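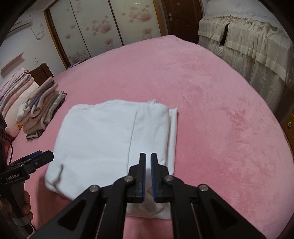 Buscamos gente que doble ropa en casa (y que le guste hacerlo según las normas)

¡Hola! Soy Peninah Shemweta y llevo la parte de buenas prácticas de grabación en Rotich, un equipo pequeño que prepara demostraciones de tareas domésticas para entrenar robots. Si has llegado hasta aquí desde el tablón de Hostetton o porque te lo ha pasado una amiga, bienvenida o bienvenido. Te cuento qué buscamos, cómo trabajamos y qué te vamos a pedir, y te aviso ya de que me enrollo bastante, así que ponte un café.

Abrimos plazas para la segunda tanda de Zikance, que es como llamamos a nuestro proyecto de textil en casa. Son 30 plazas. El trabajo consiste en doblar, apilar y ordenar ropa en tu propio dormitorio con una pinza en cada mano, siguiendo un protocolo escrito. No hace falta saber nada de robótica. Sí hace falta tener paciencia con las instrucciones y ganas de decirnos cuándo una instrucción es mala (que las hay, y algunas las escribí yo).

Por qué insistimos tanto en las normas

En la primera tanda reunimos 2.802 grabaciones. Suena estupendo hasta que te sientas a revisarlas. Una parte no se pudo usar por cosas muy tontas: un teléfono desbloqueado encima de la cama, una carta con la dirección a la vista, alguien de la familia que entra a buscar un jersey y no había firmado nada. Nadie lo hizo mal a propósito. Lo que pasaba es que nuestro protocolo ocupaba una página y media y dejaba demasiado a la imaginación.

Así que lo reescribimos entero. Musyoka Nyamweya, mi compañero de revisión, se peleó conmigo por cada párrafo y el resultado es bastante mejor que lo que yo habría hecho sola. Esta convocatoria va, en buena parte, de probar ese texto con personas de verdad, en casas de verdad y con armarios tan llenos como el mío.

Qué harías exactamente

Cada participante graba 200 secuencias cortas repartidas a lo largo de septiembre. Una secuencia es una tarea con principio y final claros: coger una prenda, doblarla, dejarla en su sitio. Tú eliges las horas. Hay quien prefiere las siete de la mañana, antes de que se despierte la casa, y hay quien lo hace después de cenar con la radio puesta (la radio la apagas al grabar, por favor, que luego hay que silenciar el audio a mano).

La ropa es la tuya. Queremos prendas normales, de las que usas, con sus puños dados de sí y sus pelotillas. Nada de comprar camisetas nuevas para la ocasión. Tampoco necesitamos que dobles como en una tienda. Si tú las camisetas las haces en tres y tu madre las hace en cuatro, nos interesan las dos maneras, siempre que cada secuencia sea coherente consigo misma.

Las reglas de la superficie son las que más dudas generan en las entrevistas, así que me adelanto. Puedes trabajar sobre la cama, y no tienes que vaciarla entera: basta con que la prenda que toca tenga sitio delante de ti y se distinga bien de lo demás.

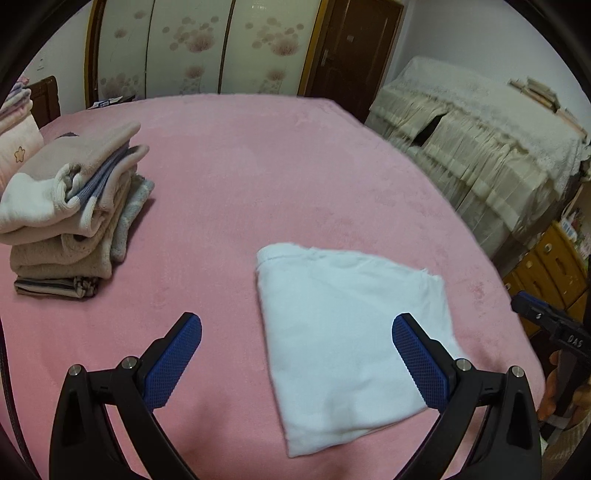 La separación entre lo doblado y lo que estás doblando es el punto del protocolo que reviso con más cariño. Las pilas van a un lado, como las que ves a la izquierda sobre la manta rosa, y la prenda blanca tiene su propio espacio para que las dos pinzas puedan acercarse sin rozar el montón. Que la pila sea alta o esté un poco torcida me da igual, de verdad. Si se te cae encima de la prenda durante una secuencia, paras, la marcas como interrumpida y empiezas otra. No la borres nunca, que las interrumpidas también las guardamos y nos sirven para mejorar el texto.

Las normas básicas, en versión corta

El documento completo te lo mandamos con la carta de admisión, pero estas son las que conviene conocer antes de apuntarse:

Antes de grabar, repasa lo que hay a la vista. Fuera fotos de familia, recetas médicas, documentos con nombre, pantallas encendidas. Un mueble, una colcha o una cortina no son ningún problema.

Nadie más en la habitación sin consentimiento firmado. Esto incluye a tu pareja, a tu compañera de piso y a la vecina que sube a por sal. Menores, nunca, ni siquiera con permiso de sus padres.

Las pinzas se cogen por el mango, con la muñeca suelta, y los dedos de tu mano se quedan lejos de las articulaciones. No las uses para sujetar nada afilado ni nada que tenga corriente.

Movimiento continuo y a ritmo natural. No hace falta ir a cámara lenta. Si una esquina se te resiste, inténtalo otra vez dentro de la misma secuencia y sigue tan tranquila.

Descanso obligatorio. Paras entre bloques, te levantas, bebes agua. En la primera tanda hubo quien grababa del tirón para terminar antes y acabó con el antebrazo cargado. El nuevo protocolo lo prohíbe y yo me pongo pesadísima con esto.

Anota la verdad. Si la prenda se cayó, pon que se cayó. Si hiciste el último pliegue con la mano porque ya no podías más, ponlo. Una secuencia fea bien anotada vale mucho más que una bonita con la etiqueta equivocada.

Y la última: puedes retirar cualquier grabación sin dar explicaciones hasta que cierre la revisión. Nos escribes, nos dices cuál y la quitamos. No te vamos a preguntar el motivo.

A quién buscamos

Personas mayores de edad que vivan en Hostetton o alrededores y puedan recoger el equipo en nuestro local. Nos encantaría recibir solicitudes de gente de todas las edades, zurdas y diestras, con manos grandes y pequeñas, con pisos amplios y con habitaciones en las que apenas se pasa entre la cama y el armario. Esto último lo digo muy en serio: nuestras normas se escribieron en una sala despejada y se nota.

Si tienes alguna lesión en manos, muñecas u hombros, cuéntanoslo en la solicitud. No te descarta automáticamente, pero lo hablamos antes y vemos si hay una forma cómoda de participar. Si no la hay, también necesitamos lectores para el protocolo, que se pagan aparte.

Lo que ofrecemos

Hay 1.000 euros para quien complete las secuencias acordadas, con independencia de cuántas salgan bien a la primera. No pagamos por secuencia perfecta, porque eso empuja a esconder los errores y es justo lo que no queremos. Si lo dejas a mitad, cobras la parte que hayas hecho.

El equipo te lo prestamos nosotros, con su maletín y una hoja de comprobación. También hay una mañana de formación en el local de la calle Doltley, con desayuno (Musyoka trae unos bollos que justifican el viaje), y una conversación final conmigo para que me digas qué párrafos del protocolo no se entienden. Esa charla es la parte que más espero de todo el proyecto.

Cómo apuntarse

Rellena el formulario que encontrarás al final de la página. Te pedimos tus datos de contacto, las horas a las que sueles estar en casa y unas líneas sobre cómo doblas la ropa. No mandes fotos de tu dormitorio todavía, que hay gente que se anima y luego tenemos que borrarlas. Si pasas a la segunda fase, te llamo yo por teléfono y hablamos un rato del espacio y de tus horarios.

Contestamos a todo el mundo, también cuando es un no. Si no te ha llegado respuesta, mira en la carpeta de correo no deseado antes de pensar mal de mí, y si tampoco está ahí, vuelve a escribir.

Para dudas sobre privacidad o consentimiento, pregunta por Musyoka Nyamweya. Para todo lo demás, incluidas las discusiones sobre la manera correcta de doblar una sábana bajera, pregunta por mí. ¡Nos vemos en septiembre!

Peninah Shemweta
Buenas prácticas de grabación, Rotich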